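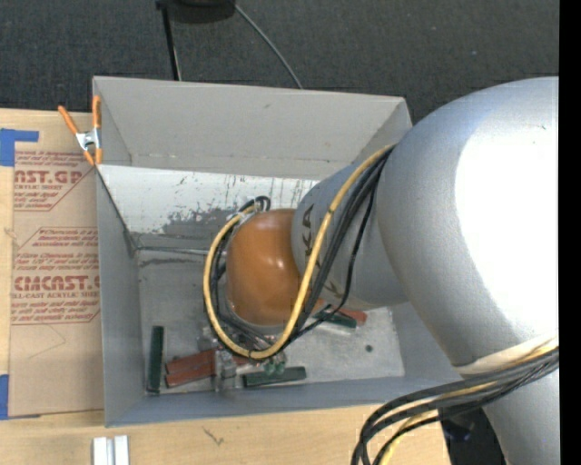
Home | Products | Research | Support | Contact

Hesent Grasp Planner

Hesent is a grasp planning package for picking parts out of a bin with a robot arm and a finger gripper. It was developed at Kelness by Toshio Ichikawa and is supplied with the method notes and the full set of trial logs.

The planner scores each possible grasp on 2 things: how well the fingers fit the part, and how much room they have between its neighbours and the bin walls. If no grasp scores high enough, the arm makes a short push to part the blocks and the planner looks again.

The method was tested over 2,000 picks with plain blocks. Most of the failed picks were of blocks lying flat against a wall. Version 3 handles these by sliding the block away from the wall before closing the fingers. Blocks that touch along their long sides remain the slowest case.

Supplied with:
Planner licence for one arm
Trial logs and method notes
Calibration routine for a fixed overhead or side camera

The Ukusier gripper driver is sold separately. Matsuda controllers need firmware from November or later.

Prices on request. Please state your arm and controller when you write.

We use cookies to improve this site. Accept | Settings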